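Progress report to the Baert Fund
Wekari Furniture Reuse, upholstery training strand
Jan 14, 2022

Dear Elsa Kallio,

Thank you again for your patience over the winter, and for the kind note that came with the second payment (it went straight up on the tea-room wall!). We have had a busy few months. The evening course has run with 23 learners, and 4 of them have asked to stay on and help with the next intake in March, which pleased us no end.

Most of the teaching has been on sofas, as we promised in the bid. Webbing and springs took longer than planned, and we spent two extra evenings on choosing hard-wearing cloth for family homes.

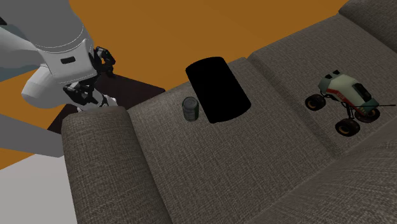

Nelli Kemppainen felt we had rushed the cutting-out, and that learners would waste less cloth if they drew a full paper pattern first. We have taken that on board, and the March timetable now gives pattern drawing an evening to itself.

Rounded arms remain the hardest job for beginners, who tend to pull the cover too tight at the front and then have to unpick it all.
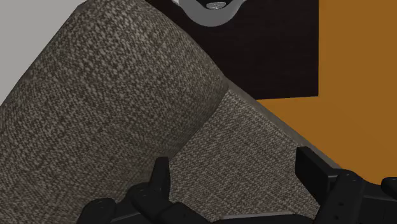 Sofa arm in a speckled, tweed-like weave

On money, we have spent £50 less than budgeted on thread and tacks, and would like to put it towards a second steamer if you are happy with that. The rent at Ovura Yard is unchanged until the summer.

With warm wishes from all of us at Wekari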